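About Stidurum

Stidurum teaches people to fold, hang, mend and put away the clothes they already own. We started in a rented room in Premcombe with 2 tables and a lot of doubts about the tidying business, and most of the doubts are still with us.

You have probably read that a neat closet will change your life. We haven't seen it happen. What we have seen is people with less ironing and fewer lost gloves, which seems a fair return on an afternoon. If a company tells you its folding method cures anything, ask what it's selling. Usually it's boxes.

We don't sell boxes. We do sell classes, so read the rest of this page with that in mind.

The beginners' class spends its first hour on one thing: laying a garment flat. Shirts are easy. Coats and jackets are where people give up, as the shoulders never want to lie down and the sleeves wander off the table. We have you set the collar at the far side, smooth down from there, and leave the folding alone until the body lies flat. It's dull. Our tables are bright and our patience is decent, and that helps a little.

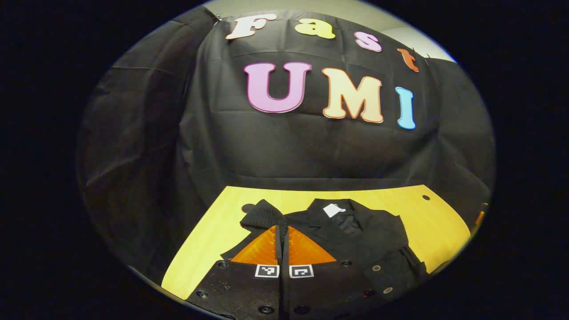 Nneka Dauda wrote to us after the spring course that she still thinks coats belong on hangers, that folding a heavy one gains you a shelf and costs you a crease, and that she would like us to say so before people pay. Fine, we're saying so. If you have the rail space, hang it. The folding lesson is for people with a trunk, a suitcase or a very small hallway.

We also get asked about the Bashir fold, which goes around every winter as the only correct way to do a jacket. We tried it for a season. It takes longer than the plain thirds fold and came out the same size on our shelf. We'll show it to you if you ask, and then we'll probably go back to thirds.

A word on numbers, given how freely other people use theirs. Since opening we have had 1524 people through the beginners' class. Around 280 came back for mending. We don't know how many of the rest still fold anything, and we'd be suspicious of a school that claimed to know.

The mending class meets at our second room, in Tovley, and covers buttons, hems, split linings and loose neck tags. Bring your own garment, clean please. We won't take on leather or zippers with missing teeth. A tailor will do those better.

Classes are small and start at 10 a.m. There is no certificate. Write to the Premcombe room if you want a place, and tell us what you'll be bringing.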